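Section 8. What the arm can and cannot do around the house

Read this section before you assign the first chore. The Okus tabletop arm can do a small number of household jobs without help. It can do a few more if someone stays in the room. The rest it cannot do yet, and no setting in the menu will change that.

8.1 Chores the arm can do alone

Picking up closed cans, cups and small boxes from a clear table and dropping them in a bin. Moving light items from one side of a table to the other. Standing items in a row.

8.2 Chores that need a person nearby

Sorting mixed recycling. Wiping a flat surface. Putting away plastic dishes. Expect to step in during these jobs, mostly to turn an item the arm has picked up the wrong way.

8.3 Chores the arm cannot do

Folding laundry, washing glassware, opening cans or jars, and anything that involves a knife or a hot pan. The Clornetti fingers that ship with the arm do not have the grip strength or the feel for this work.

8.4 Setting up a table-clearing job

1. Clear the table of paper, cords and cloth.
2. Place one item near the middle of the table, standing up. Use a closed can for the first run. The load limit is 500 grams.
3. Keep bins and other large containers to the sides and back, out of the path of the fingers.
4. Turn on the room lights. Soft, even light works best. Close the blinds if sunlight falls on the table.
5. On the control panel, choose Chores, then Clear Table.
6. Press Preview. Check that the item is between the two fingers and that the gap is wider than the item.
7. Press Start and stand back until the arm returns to its rest position.

Note: If the arm misses the item 2 times in a row, it stops and shows a yellow light. Move the item closer to the middle of the table and start again from step 6.

Note: Shiny lids can confuse the height reading. If the fingers close above the item, lower Grip Height one step at a time.

Caution: Do not use open drinks. The arm does not know if a container is full, and it does not keep items level while moving.

Caution: Keep children and pets away from the table during a run. Press the red stop button before reaching in.

8.5 How long it takes

A person clears a table faster. In tests at our Stunbridge shop, the arm handled one can at a time and needed a clear view of each. Plan to run it when you do not need the table.

Send questions about this section to Golnar Ranjbar at Jafarzadeh Service. Section last revised 8/21/21. 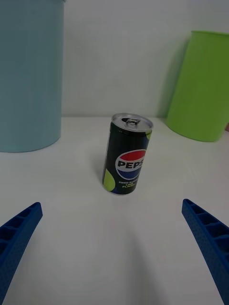
Figure 8-2. Closed can standing between the open fingers, with containers kept behind it and to the sides.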